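Home Products Storage and Handling Trays Support Contact

Jolinwood Shallow Sorting Tray, Series 49

For schools, laboratories and public offices 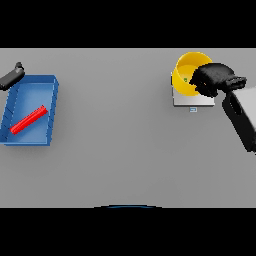
The Series 49 is supplied to institutions that need small items kept together on a work surface and moved between rooms without repacking. It replaces the earlier Series 2 tray, which was withdrawn from the catalog in September. Customers who hold Series 2 stock may continue to use it, and the two series may be stored on the same rack.

Capacity and care

Each tray is rated for an evenly spread load of 160 ounces. Heavier contents should be divided between trays or placed in the Zametti deep bin, listed separately. Trays may be washed by hand or in an institutional dishwasher on a standard cycle. Abrasive pads and solvent-based cleaners will dull the finish and are not covered by the warranty.

Trays should be lifted with both hands. They are not intended for food service, for open flame or for the storage of liquids. When stacked, no more than eight loaded trays should be placed in one column.

Labels

Adhesive labels are available in packs of 111 and may be printed in the customer's own numbering system. Departments that share a storeroom are advised to agree on a single system before ordering – reprinted labels are charged at the full rate. Label holders in the Nwosu pattern fit all current trays and can be removed without tools.

Ordering

Orders are accepted from schools, colleges, hospitals and government offices on a purchase order or by card. Private customers may order through our distributor, Urnement, whose prices and delivery terms are set independently. A written quotation remains valid for 30 days. Part cartons are available on request and carry a handling charge.

Returns

Unused trays may be returned in their original carton within 60 days of delivery. A return number must be obtained first and written on the outside of the carton. Items damaged in transit should be reported within five working days, with the delivery note attached.

Questions about quotations and institutional accounts should be addressed to Zoriana Vasylenko, Customer Accounts. Questions about load ratings, cleaning and replacement parts should be addressed to Urmas Pärn, Technical Support.

Prices and specifications on this page are effective January 7, 2018.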